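Why does a rope want to be a circle?
A page for young makers

Have you ever put a long rope in a drawer and found a big knot the next day? A rope that is thrown in loosely crosses over itself in many places. When you pull one end, the loops catch each other. People who work with rope learned long ago to keep it in a coil.

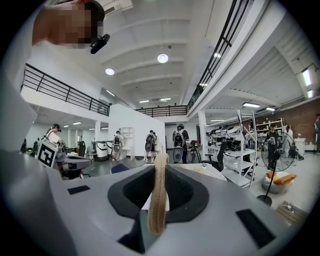

Mathebula, February 9, 2022

Look first at what a rope or a strap is made of. Thin fibres are twisted, woven or braided together. One fibre breaks easily between your fingers, but 100 of them share the pull, and then it is hard work to break them. Sometimes there is also a seam, where stitches hold two parts together. The tan loop above has a seam like this along its length.

Now we come to the coil. If you wind a rope flat, each turn lies close against the turn before it, like the shell of a snail. The turns do not cross, so there is nothing to catch. In the middle there stays a small hole, for the rope cannot bend more sharply than its thickness allows. 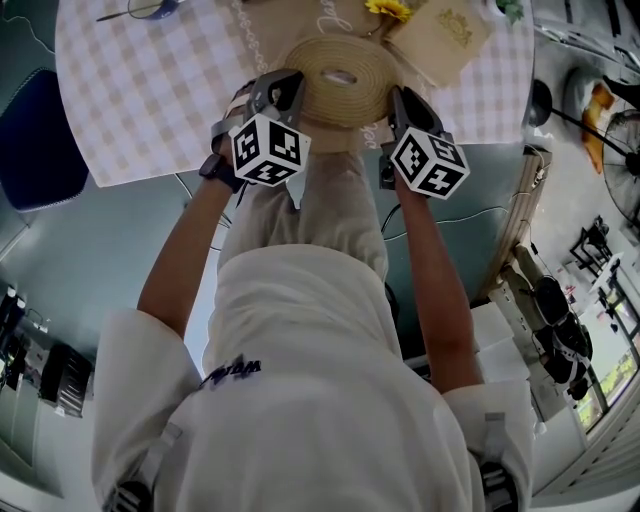
Lifting a coil

A flat coil has one weak point. If you lift it by the top turn only, the middle can drop out and hang down like a spring. It is better to hold it from both sides and press gently. The sides push towards each other, and the turns stay together. On the round table, the tan coil is held in this way, near a yellow sunflower which is not a real one.
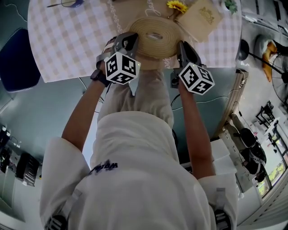
Try it yourself

You need 2 metres of thick string and a table.
1. Hold one end flat on the table with a finger.
2. Wind the string around your finger, always in the same direction.
3. Take your finger out and press the turns close.
4. Lift the coil from both sides.

Does it hold its shape? Try again with thin string and compare the holes in the middle.

Written by Petronella Mofokeng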